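Inicio > Guías > Banda ancha rural > Comprobar la velocidad

Planes Ayuda Cobertura Contacto

El contrato de Kodgate dice 100 Mbps. Conviene medirlos antes de discutir con la operadora.

Conecte el portátil al router por cable —el wifi del pasillo no cuenta— y cierre todo lo que descargue algo a escondidas. Haga 2 pruebas: una por la mañana y otra a las 19 h, cuando medio Clorndale se acuerda de que tiene internet. 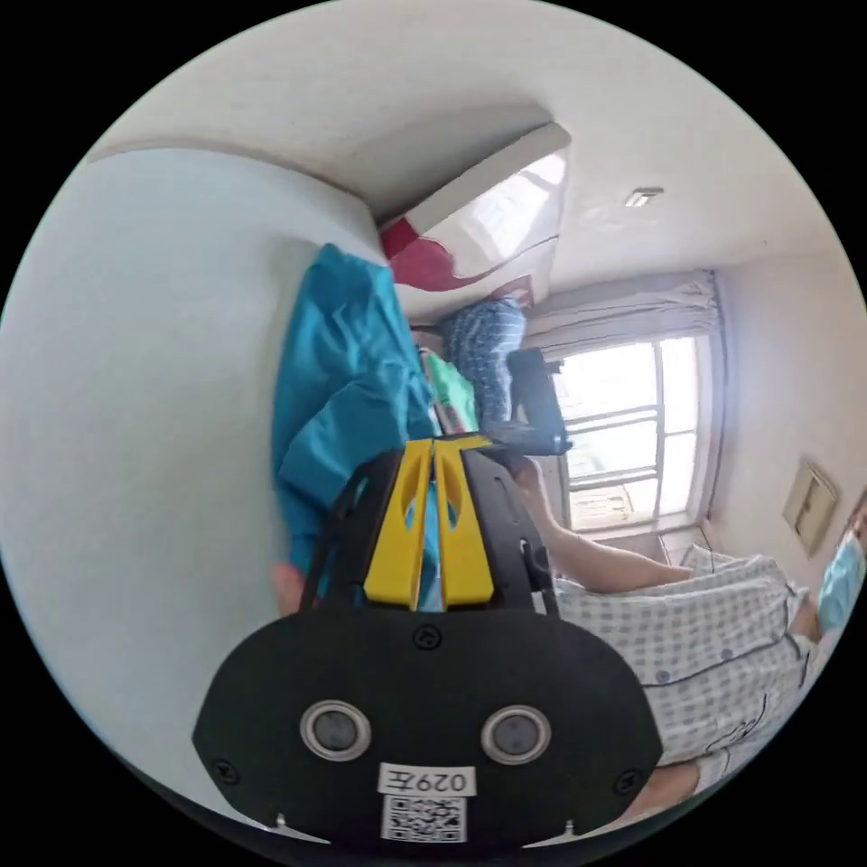 Apunte bajada, subida y latencia. Si la bajada se queda corta en ambas, abra una reclamación y adjunte las capturas. Le pedirán que reinicie el router. Reinícielo, repita la medición y guarde también esa captura.

Contacto | © Curken | Volver arriba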